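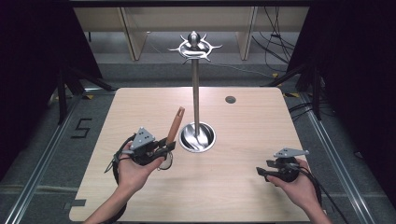

Figure 3. Utensil stand on the wooden table, with one wooden-handled item in the jaws of a hand-held gripper and the stand's arms free.

Wednesday, morning
By Albertina Falcão

4.2 Hanging things up

The kitchen literature has a good deal to say about drawers and very little about hooks. Drawers can be measured, divided and labelled, and a paper about them can include a table. A stand of the kind in Figure 3 is a pole with a crown on it, and most authors seem to feel that the crown has already said enough. Salehi gives the type a single footnote, and spends half of that on polish.

We treat it at more length. The stand has a shallow round base, a thin upright and a ring of curved arms under a small knob. It takes up little of the table and, in principle, offers every utensil a place in plain view. In practice each arm has to be approached from its own direction, and the arms point in all of them. A person hanging a ladle on the far side must reach round the pole, guess, and listen for the clink.

Our respondents kept diaries for 14 days and recorded 162 separate occasions on which a utensil was hung up, or was meant to be. The commonest complaint concerned the hole in the handle. Makers of wooden-handled tools drill it small, presumably for the look of the thing, and then leave the buyer to introduce it to an arm with a spike on the end. Several respondents had given up on the hole and threaded a loop of string through it. One had given up on the string as well and leaned everything in the base, where it fell over in a circle.

Loops do better than holes. They swing, which is irritating, but they forgive a poor aim. In the Miten households, where loops were supplied, people hung things up one-handed while holding a kettle in the other. In the Prernura households, where they were not, people put the kettle down first, and then quite often put the utensil down beside it and went to answer the door.

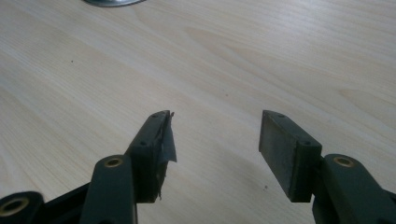

The surface underneath deserves a word too. A pale, finely grained tabletop is kind to small objects, in that one can find them again, and a dropped spoon on light wood was usually picked up the same day. On the dark worktops of the Jummont flats, a wooden spatula was lost for most of November in spite of lying in the open. We had not planned to study worktop colour and make no strong claim about it, beyond observing that the spatula's owner has since bought a cloth.

Weight is the last matter. A stand loaded on one side will lean towards that side, as any child could have told us before we applied for the grant. Respondents who hung items opposite one another reported fewer topples, though they also reported feeling watched by their own utensils. The arrangement by size, recommended in two of the manuals we consulted, was kept up by one household only, and its diary stops on the fourth day.

We return to lids in Section 5.

Search this journal
Enter keyword or author
Go

Related items
Why the second drawer fills first
Kettles, trays and the unattended hob
A short history of the tea towel rail
Lids: a preliminary sorting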